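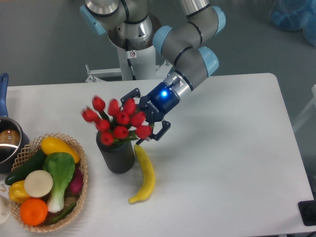

How long should I let a new wool rug air out before I put furniture on it?

Give it three or four days flat on the floor with the windows open, and hold off on anything heavy until the corners quit curling. If it still smells like a barn after that, vacuum both sides and give it a couple more days.

More detail from the original post: I bought a Matska 8x10 for our living room (my third rug this year, don't tell my husband) and it came folded in a plastic bag instead of rolled. So now I've got a grid of creases AND the smell. I paid $509 on sale and the return window closes in April. The couch is sitting in the dining room and everyone is getting tired of eating around it. Do I need to steam it or can I just wait?
Posted by Tsehay Derese, March 30, 2018

2 answers

Horácio Nogueira wrote:
Wait on the steam! I did mine with a garment steamer the first night because I'm impatient, and I got one spot too damp and it puckered. It's under the TV stand now. What worked on the rest of it was rolling it up backwards, pile side out, leaving it overnight, then flat again the next day with books on the corners. My creases were gone in under a week except one right down the middle, and I stopped noticing that one. Also get a decent pad. I bought a cheap one from Skillden for $38 and it's been fine, though I had to trim it with kitchen scissors and it looks like a raccoon did it.
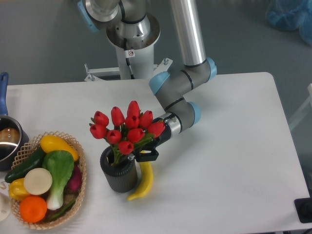 The smell is what made me crazy with mine, a Brandão flatweave in a color they call Rustotwood (it's orange, let's be real). I put out bowls of baking soda, then I sprinkled it right on the rug, then I spent a whole Saturday's worth of energy vacuuming it back up, and I'd say the open windows did more than all of that. Don't cover it up with a scented spray, you'll just get flowery sheep. And get your colors sorted while the couch is still out of the room! I had my heart set on red accents, a bunch of fake tulips like those ones in the dark gray ribbed vase, and against the orange it was just awful, so the flowers went to the bathroom. With a plain cream rug I think you'd be fine.

Second answer, from a guest:
mine was $669 and it shed for months, way worse than the smell. email the store about the folding, they gave me a partial refund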